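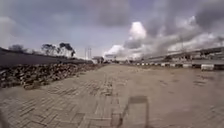
Block paving, re-sand or lift the lot?

Home > Outdoors > Drives, Paths and Patios

mudlark_tis
Posted 14 April 2021

Morning all. Long shared drive near Tistden, clay-type blocks, herringbone, been down longer than I've lived here. Two of us use it plus the farm. Joints have gone in places and there's a dip near the gate where a puddle sits every winter. Weeds in the usual spots.

Had two quotes. Mazza say lift, new bedding sand, relay, £3,355. Other chap says clean and re-sand, £1,007, and he'll "have a look" at the dip while he's there. Neighbour wants the cheap one obviously. I don't want to pay twice.

What would you do? Not precious about looks, just don't want it turning into a ploughed field.

gravelrash
Re-sand. Next question.

Seriously though, if the blocks aren't rocking when you drive over them the bed is fine. All you're doing is putting back what's washed out. Mazza always want to lift, that's where the money is.

OldHod
Disagree with the above. A dip is a dip. Sand in the joints does nothing for what's underneath. I laid blocks for 25 years and every drive I got called back to was one where somebody had topped up the joints and left a soft spot. Water gets in, goes down to the sub-base, dip gets bigger.

Doesn't mean lifting all of it mind. Lift the dip and a good bit either side, re-bed that, then sand the whole drive.

mudlark_tis
Is that a thing, just doing a patch? Mazza said it would never match up.

OldHod
It's the whole point of block paving. Same blocks go back in the same hole. If it doesn't match they've done it wrong.

pennywort
It does show for a bit, to be fair. Ours was done by the gas people and you could see the square for a couple of winters. Cleaner blocks, fresher sand. Doesn't bother me now.

gravelrash
A square you can see, for £2k less. I could live with it

pennywort
Whatever you do ask which sand. The first lot who did ours used building sand, the soft orange stuff, and it was out again by November. Has to be kiln dried. Should pour like sugar.

tarmac_tony_not_tony
Or get shot of the blocks and have tarmac. No weeds no sand no dip. Just saying

OldHod
You say that on every thread.

tarmac_tony_not_tony
and I'm right on every thread

mudlark_tis
Farm won't have tarmac, already asked. What about the resin sealers? Somebody down the lane swears by Gorora, says he's never pulled a weed since.

gravelrash
Sealer's ok on a patio. On a drive with a tractor going over it I wouldn't bother. Goes patchy where the wheels run and then you've got to strip it to redo it, horrible job.

fernside
Going to stick up for sealer a bit. We did ours with Gorora, two coats, and it's still holding the joints. No tractor though, only us and the oil lorry. The mistake is sealing damp blocks. It goes milky and you're stuck with it. Need a proper dry spell, and in this country good luck.

OldHod
Agree on damp. Don't agree you need it on a working drive. Let the joints move, top them up when they want it.

mudlark_tis
OK so say I do the patch myself and pay no one. Brother in law has a plate compactor. Stupid idea?

OldHod
Not stupid. Hard on the knees. Roughly how I'd go at it:

1. Weeds out first, all of them, with a hook knife. Don't blast with a pressure washer, you'll empty every good joint you've got.

2. Get one block up. First one is the swine. Two thin scrapers, wiggle, swear. After that they come easy.

3. Stack them by the hole in the order they came out. Herringbone is forgiving but if there are cut ones at the edge you'll want those going back where they belong.

4. Dig out the soft bit. If the hardcore underneath is wet mush that comes out too, new stuff in, compact it in layers. This is the bit people skip.

5. Sharp sand for the bed, 40 mm, screed it off a straight edge. Leave it a touch proud, it'll go down when you run the plate over.

6. Blocks back in. Check the lines with a string now and then, looking up the length of the drive. Long run like that, any wander shows a mile off. Tap over with a rubber mallet. 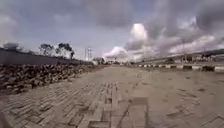 7. Kiln dried sand, brush it in on the diagonal, plate over, brush again. Mat under the plate or you'll chip the faces. Repeat till they won't take any more. Top up after a few weeks of rain.

gravelrash
Fair play, good list. Still say he doesn't need 4 if the puddle only sits in winter.

OldHod
He won't know till he's got the blocks up will he.

pennywort
Step 3!! We didn't and spent a whole afternoon doing a jigsaw.

fernside
If you break any, the yard on the Tistden road does Trumari seconds by the bag. Not sure they'd be the same thickness as yours so take one along to check. Mine were close but a shade pinker.

tarmac_tony_not_tony
tarmac doesnt come in pink

mudlark_tis
Right. Going to lift the dip myself, see what's under, and if it's mush I'll ring the cheap chap and ask for a price on just that bit plus sand. Neighbour has agreed to go halves on the sand, won't go halves on my back.

One more thing, does the dust matter? When it's dry the whole surface is covered in it, comes off the field. Do I need to wash it before sanding?

OldHod
Stiff broom, dry day. You want it out of the joints or you're just packing muck in with the sand. Leave the hose where it is.

gravelrash
Leaf blower does it in half the time. Shut the windows first

mudlark_tis
Ta. Will report back when the first block's up, if it ever comes up.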